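8/15/24

Bench and table tips, collected from everybody at the workshop on Dergate plus a few of mine. No order to it. Add yours at the bottom.

**Covering a table**

Cloth over bare top, always, if it's glue or paint or anything with crumbs. Old bedsheet works. Cut it a hand's width bigger than the top on every side, then clip the edge. Tape lets go by lunchtime and leaves gum. 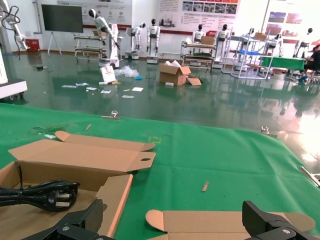
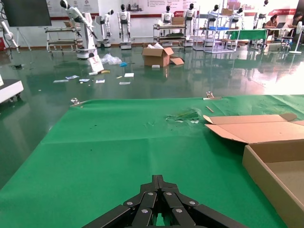

*Green cloth, clipped along the far edge.*

- Clips go on the far side first. Pull toward you, smooth with your forearm, then clip the near side if it's in nobody's way.
- Metal clips over plastic ones. The plastic ones snap in a cold garage.
- Scraps: unclip, fold the corners in, carry the whole thing out and shake. Don't brush onto the floor, you'll be doing it twice.
- Stains that don't wash out, leave them. It's a bench cloth.

**Sandpaper**

Write the grit on the back in marker, several times over, before you tear the sheet. Otherwise you end up with a drawer of mystery bits.

For a pine shelf I go 80, 120, stop. Maksym goes up to 200-something on everything, then 2000 wet for the finish on his boxes. Looks lovely. Takes him all weekend.

3000 is for polishing plastic and cloudy headlights. Don't bother on wood.

**Glue**

- Store the bottle upside down in a jar. No more banging it on the table.
- Squeeze-out on wood: wait till its rubbery, then lift with an old chisel. Wiping it wet just pushes it into the grain and you'll see it when you stain.
- Nozzle blocked? Screw in a drywall screw, leave it a minute, pull.
- Wax paper under any joint you're clamping. Gifty glued a stool to the bench in November. Took a mallet to get it off.

**Knives and scissors**

Kitchen scissors are not workshop scissors. Paint the workshop handles red. Nhyira did this and the fights stopped.

Fold foil over a few times and cut through it, takes the burr off dull scissors. Not a real sharpening but gets you through the day.

Snap-off blades: break the tip off with pliers, pointing down, glasses on. Old tips in a mint tin, tape the tin shut when full.

**Screws**

Wax or dry bar soap on the threads for hardwood. Soap can rust steel over time so wax is better if you have it.

Stripped head - wide rubber band between driver and screw, push hard, turn slow. Works about half the time, after that it's the extractor.

Loose screw hole in a cabinet door: toothpicks and wood glue, pack it, let it dry overnight, snap off flush, put teh screw back in.

**Smells and rags**

Oily rags spread flat outside on the fence to dry. Never balled up in the trash, they can catch fire by themselves. Serious one.

White vinegar in a bowl overnight for the paint smell. Afia says cut onion. Then it smells of onion.

**Still to write up:** drill bits, cleaning brushes, Kobina's way of hanging clamps.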